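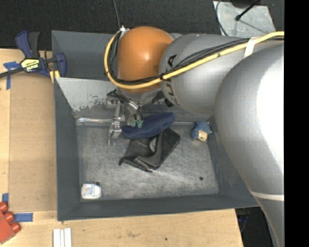 第2回 ビンピッキングの停止事例:手先が箱の壁に当たったとき

自動化システム演習 配布資料
Plallia 技術講座
改訂:2021年11月8日

はじめに

前回は、箱の中の物をロボットに取らせるときの基本の流れを勉強しました。認識、把持位置の計算、接近、把持、持ち上げ、という順番でした。今回は、この流れが途中で止まった事例を一つ扱います。大きい事故ではなく、けがをした人もいません。しかし止まったあとの人間の行動に危ない点がありましたので、授業の後半はその話に使います。

私の日本語で分かりにくい所がありましたら、授業のあとに遠慮なく聞いてください。用語は、できるだけ演習室の手順書と同じ言葉にそろえました。

1. 作業の条件

事例はGorkportの実験セルで起きました。金属の箱を作業台の上に置き、形も硬さもばらばらの物を入れて、一つずつ取り出す連続試験です。制御ソフトはPilard、把持計画の部分はTedescoというモジュールを使っています。

冒頭の写真の箱を見ると、条件の難しさが分かると思います。紺色の布の品物が、しわになった黒いポーチのような物に一部重なっています。右の壁の近くには青い小さな人形、手前左の隅には白い小さな容器があります。この中で、位置だけを考えれば取りやすいのは壁から離れた物ですが、離れた物は別の物と重なっています。壁や隅に近い物は重なっていませんが、手先を入れるすき間が小さくなります。

もう一つ、箱の底を見てください。金属の面に細かい傷や白っぽいむらがあり、所々が光を反射しています。距離カメラを使う場合、反射の強い所では高さの値が抜けたり、飛んだりすることがあります。この点は第3節でもう一度出ます。

2. 起きたこと

試験の記録を順番に書きます。

・92回目の把持で、Tedescoは奥の壁に近い布の品物を選んだ。
・手先は、計画した姿勢で箱の中に下りた。
・下降の途中で指の外側が奥の壁に当たった。
・ロボットは接触を検出し、コード1001(下降中の外力超過)を出して停止した。
・停止は11秒続いた。そのあいだに、担当者が箱の位置を手で直そうとした。
・担当者は非常停止を押していなかった。柵の扉を開ける前に、別の担当者が声をかけて止めた。

最後の二つの行が、安全の面ではいちばん大事です。壁に当たったこと自体は、検出と停止が設計の通りに働いたので、損害は指の表面の傷だけでした。

コードの名前についての注意です。1001は、このセルの中で決めた番号です。ロボット本体のメーカーのエラー番号とは別のものですから、演習でほかのセルを使うときに同じ意味だと思わないでください。去年の受講者で、ここを混同したグループがありました。

3. 原因の調べ方

最初、担当者は「認識が悪い」と考えました。底の反射のために布の位置がずれて見えた、という説明です。記録した距離画像を開くと、確かに底の一部で値が抜けていました。しかし布の部分の値は正常で、計算した把持点も布の中心に近い所にありました。認識だけでは説明ができません。

次に、箱の位置を測りました。箱は、試験の前に登録した位置から奥行き方向にずれていました。ソフトの中の壁と本物の壁が、違う場所にあったということです。このため計画の上では通れるすき間が、実際にはありませんでした。

では、なぜ箱がずれたのでしょうか。写真の左上に、箱の縁の横で締めてある紺と黒のバークランプがあります。事例のセルでも、同じ種類のクランプで箱を押さえていました。この押さえ方では、締める力が弱いと、箱を水平に押す力に負けることがあります。品物を持ち上げるとき、手先が壁の内側を少しこすると、そのたびに箱へ横の力がかかります。一回の力は接触検出のしきい値より小さいので、記録に警告は残りません。

記録を古い方へさかのぼると、手首の外力の値が、92回目より前から下降の終わりで少しずつ大きくなっていました。グラフにすれば目で分かる変化でした。しかし試験中の画面には成功と失敗しか表示していなかったので、だれも見ていませんでした。

箱のずれは、指の太さの設定とも関係がありました。Tedescoに登録した指のモデルは、指の外側の関節の出っぱりを省略していました。8月に指を交換したとき、モデルを更新しなかったためです。ずれだけ、または出っぱりだけならば、余裕の中に入った可能性があります。二つが同じ方向に重なりました。

4. ケーブルについての補足

調査のときに、ケーブルも候補になりました。アームの外側を通るケーブルは、手首を回すと引っ張られたり、たるんだりします。たるんだ部分が箱の縁にかかれば、外力として検出されるかもしれません。

写真のアームでは、太い黄色のケーブルと細い黒いケーブルの束が、だいたい同じ道を通っています。橙色の関節カバーの所では、黄色のケーブルがカバーの下を通り、左側で上へ曲がっています。右上の方では白いテープがケーブルに巻いてあります。皆さんが演習室で点検するときは、曲がっている所とテープの所を先に見てください。確認するのは次のことです。

・手首を動作範囲の両端まで低速で回し、ケーブルが突っ張らないこと。
・テープの端がはがれていないこと。
・コネクタの根元に、曲げる力が集まっていないこと。
・たるみの一番低い点が、箱の縁より上にあること(手先を一番下まで下げた姿勢で見る)。

事例のセルでは、この点検で異常は見つかりませんでした。それで候補から外しました。外した理由も報告書に書いてあります。調べて問題がなかった項目を報告書に書かない人が多いですが、次に同じ停止が起きたとき、読む人がもう一度同じ点検をすることになります。

5. 停止中の行動

停止した機械は、安全な機械に見えます。しかし保護停止の状態では、モーターの電源が入ったままの場合があります。Pilardの当時の設定では、外力が消えてから一定の時間がたつと、自動で退避の動作を始めるようになっていました。担当者が箱を手で動かして外力が消えたら、アームは担当者の手の近くで動き始めたはずです。

担当者はこの設定を知りませんでした。設定を入れたのは別の人で、夜間の無人試験のためでした。設定の変更が手順書に書かれていなかったことを、報告書は直接の問題点としています。私も同じ意見です。

この事例のあと、手順は次のように変わりました。演習でもこの順番を守ってください。

(1)停止したら、まず手を出さない。画面のコードを読み、声に出して相手に伝える。
(2)非常停止を押す。
(3)モーターの電源が切れたことを、表示灯と画面の両方で確認する。
(4)扉を開ける。開けた人が、自分の鍵を持って入る。
(5)箱や品物に触る前に、現在の状態を撮影する。
(6)作業が終わったら全員が柵の外に出て、扉を閉め、低速で退避させる。

(5)を忘れるグループが毎年あります。箱を直してから撮影しても、ずれの量は分かりません。指が壁やほかの物にはさまっている場合は、無理に引かないで、必ず教員を呼んでください。

6. 技術の対策

セルで行った対策を書きます。

箱の固定は、台に当て板をねじ止めし、奥行き方向にも動かない形にしました。クランプは補助として残しました。箱の位置は、試験の開始時だけでなく、一定の回数ごとに縁を測って登録値と比べます。差が許容値を超えたら、次の把持に進みません。

指のモデルは実物を測り直しました。部品を交換した人がモデルの版番号も変えなければ、Pilardが自動運転に入らないようにしました。自動退避の機能は、扉が施錠された無人試験のときだけ有効です。

接触検出のしきい値を下げる案もありましたが、採用しませんでした。柔らかい物を底へ軽く押して取る動作があり、しきい値が低いと、正常な把持まで止まってしまいます。代わりに、下降の終わりの外力の移動平均を画面に出し、増え続けたときに黄色の表示をします。

次回までの準備

演習セルの箱について、固定の方法と、動く可能性のある方向を図にして持ってきてください。図は手書きでかまいません。自分のグループの停止記録を一件選び、時刻、コード、人の行動を同じ表に並べたものも必要です。人の行動の時刻が記録にない場合は、空欄のままにして、推測で書かないでください。

次回は、退避動作の経路の決め方を扱います。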